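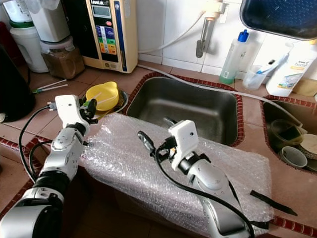 Tidying round the sink with the two-armed helper: the yellow cup first, the washing-up after.

Getting a kitchen ready for a pair of robot arms
20/04/2020

We have had the Arodance on a home trial for a while now, and I promised I'd write up what we've learnt before I forget it all (I keep my tips on the backs of envelopes, and the envelopes go missing). It is a hire service, run out of Hinddale, and for 208 a month you get the two arms, the fitting and somebody friendly on the telephone. Buying outright costs a good deal more, and I wouldn't until you've lived with one through a December full of roasting tins!

Start with the worktop. Ours is tiled, and tiles are lovely things but every grout line is a little ditch, so wipe along the lines and not just across them. Chopsticks, straws and other thin bits are best gathered into a jar before you set the arms going, as they are fiddly for the fingers to pick up off a flat surface.

Cups are where it shines. Stand them upright if you can, with a bit of space around the rim. A cup sitting in a metal dish is perfectly all right, only go at a slower speed the first few times, and take any strainer or lid off yourself if it's one you are fond of.

If you have two basins, give the dirty things one and keep the other clear. I put plates upright at the side and bowls towards the back, and cups wherever there's room, though one always ends up on its side.

Mind the cables! Each arm has one, and they want to hang in an easy loop with no tugging. Hoses along the back wall, such as the one on our water ionizer, should be tucked well behind the tap. Move the kettle to the far end while you're about it.

Anything bulky in bubble wrap can stay on the counter for a job or two, but it does eat up the elbow room, so find it a shelf when you get a minute.

Would I recommend it? Yes, for patient people. It took nearly 162 goes before I stopped hovering with a tea towel, and I still do the good glasses by hand. The Jestetport depot will send spare finger pads if you ring before noon.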